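Opoku: a word list and recipe text collection for home bread baking

README, version 9

Opoku is a set of home bread recipes written down the way people tell them to each other, with every step, measure and muttered aside left in. It holds 3,010 recipes from 176 kitchens, all typed up as plain text, and a word list that links the many names bakers use for the same thing. We love this collection and we hope you'll do something fun with it!

What you get

recipes/ has one text file per recipe. The first line is the name the baker uses, even when it's just "the Sunday one."
words/ has the word list. Each entry gives a main term, the other terms we found for it, and the recipe numbers where they turn up.
notes/ has our own comments on spelling, units and hard calls.
bakers.txt has a short code for each kitchen. There are no names or addresses in it.

Where the recipes came from

Most were read aloud to us over the phone or across a kitchen table, and we typed as fast as we could. Others came in as letters, index cards and one wonderful school notebook with flour still in the spine. Every baker agreed to share, and every baker got to read the typed version before it went in. A good many sent back fixes, and those fixes are often the best part (look for lines starting with "no, wait").

How a recipe file is laid out

After the name comes the kitchen code, then the text in the baker's own order. If somebody lists the flour last, so do we. Blank lines mark a rest or a rise. Square brackets hold anything we added, such as [cup size not given]. We don't convert units inside the recipe text. If you want grams, there's a table in notes/units.txt, and please read the part on "a coffee cup" first, as it caused us more trouble than everything else put together. 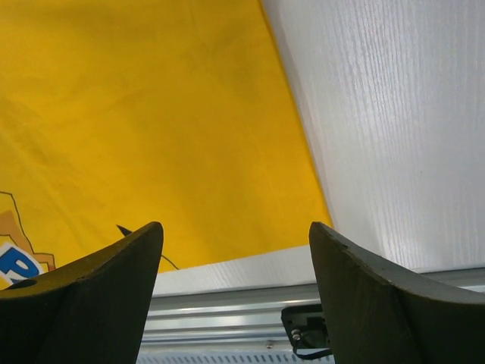
Amparo Pacheco
Collection editor, Opoku

The word list is the part I get most excited about. Take the first small batch of dough you mix the night before. Our bakers call it a starter, a sponge, a mother, the early dough, the pot, and in one kitchen simply "her." Some of those really are different things and some aren't, and sorting them out meant going back to people and asking what was in the bowl. Maximiliano Olmedo made most of those calls, and he wrote up the tricky ones in notes/names.txt. It's a great read even if you never bake.

Changes in version 9

Added 300 recipes, mostly rye loaves and flatbreads from the Ditivberg area.
Split "proof" into two entries, one for the yeast test and one for the final rise.
Fixed the fractions that were lost when we moved the files over from Boltell.
Took out a handful of doubles. The old numbers stay empty, so your links won't shift.

Known gaps

There's lots of wheat and hardly any corn. Oven heat is missing from many files, often because the baker goes by feel, and we haven't guessed at it. Few recipes say how big the pan is. Sourdough is heavily covered in the newer files and thin in the older ones, so be careful if you're comparing the two. Spelling is left as typed or written, which will trip up a simple search. Use the word list and you'll catch most of it.

We haven't baked everything in here. Please don't treat the files as tested recipes, and check anything to do with storage or allergies somewhere else.

Using and sharing

You may copy, change and share Opoku for any purpose, as long as you name the collection and say what you changed. Please don't try to work out who the bakers are. If you print a recipe, keep the kitchen code with it so people can find the rest of that baker's loaves.

Sending us something

New recipes are very welcome, and so are fixes to the word list. Send plain text if you can, or a clear scan if it's handwritten. Tell us what you call the bread, what your family calls it if that's different, and leave the wording alone! The next batch goes in each April. Questions about the files go to Maximiliano through the Drasten help page, and anything about the recipes themselves comes to me.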